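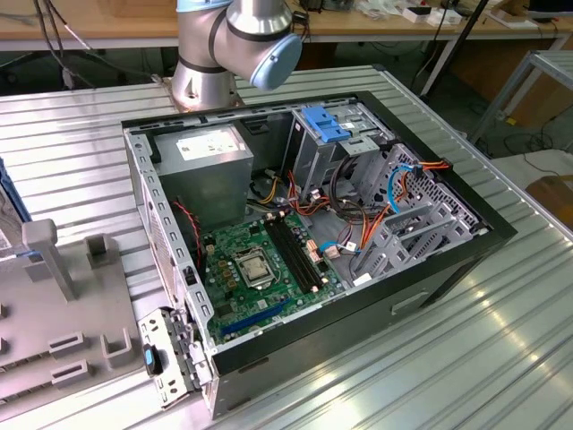
# Why does a computer forget some things and keep others?

Suppose you are writing a story about a dragon. You have typed two pages, and then the power goes out. When the computer starts again, the last page is gone, but the games and photos you saved last December are all still there. Why?

A computer has two main kinds of memory, and they do different jobs.

## Working memory

The first kind is called RAM. The letters stand for "random access memory," but you can think of it as the top of a desk. Whatever the computer is using right now goes there: the story you are typing, the song that is playing, the page you are reading.

RAM is very fast. It needs electricity all the time to hold on to what is in it. When the power stops, the desk is wiped clean.

In a desktop computer, RAM usually comes on long, thin cards. They fit into slots on the main circuit board, which is called the motherboard.

## Storage

The second kind is called storage. Think of it as a bookcase next to the desk. It is slower to fetch a book from the bookcase than to look at a page in front of you, but books on a shelf stay there all night, even with the lights off.

When you click "Save," the computer copies your work from RAM to storage. Many programs now do this for you every few minutes – but not all of them, so it is worth checking.

## What about the processor?

The processor is the part that does the work. It follows instructions, one small step after another, and it can get through billions of steps in a second. It keeps almost nothing for itself. It takes what it needs from RAM and puts the answers back.

## Try it with paper

You need a friend, a book and a small whiteboard.

1. Pick a page in the book and copy one sentence onto the whiteboard.
2. Change three words on the whiteboard.
3. Ask your friend to wipe the board.

Look at the book. The old sentence is there, but your new words are lost. Now do it again, and this time write the new sentence in a notebook before the board is wiped. You have just saved your work.

## Words to know

**Motherboard:** the large circuit board that other parts plug into.

**RAM:** fast memory that is cleared when the power goes off.

**Storage:** slower memory that keeps files with the power off.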